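Ticket 749: Wiltness shop export drops the last product
Status: open, again

Reported: The Novach plugin stops at 30 rows. Our dried and artificial flower catalog has 100. Support suggested I try a smaller catalog. 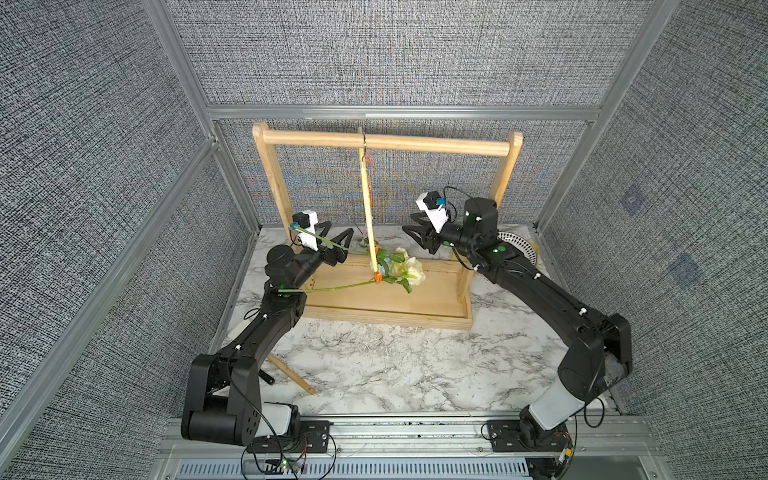 Step 1. Cleared the cache
Same 30 rows, delivered faster. Raised the row limit to 1,000 in settings. The settings page thanked me and put it back to 30.

Step 2. Renamed the listing
Row 31 is the hanging rose bunch, and its title had a curly apostrophe in it. Took that out and the export ran to row 99. I had a coffee to celebrate, which was premature. 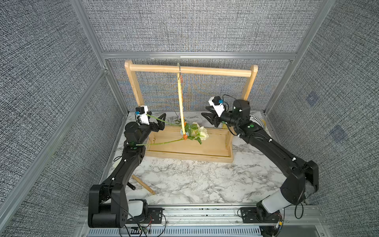
Row 100 still won't come through. It has no apostrophe, no accent and a perfectly dull title. Moved it to the top of the list, and now a different product is last and that one goes missing.

Step 3. Rolled back to the old Rostami importer

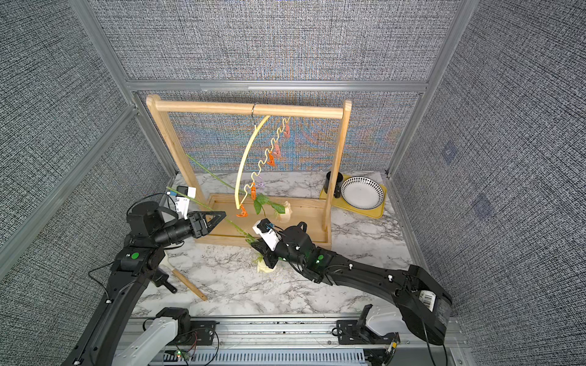
The importer wants a blank line at the end of the file. Added one by hand and got all 100. Novach won't save a blank line, so I've added a product called "Illotmont test, do not buy" as the sacrificial last row. Two people have it in their carts.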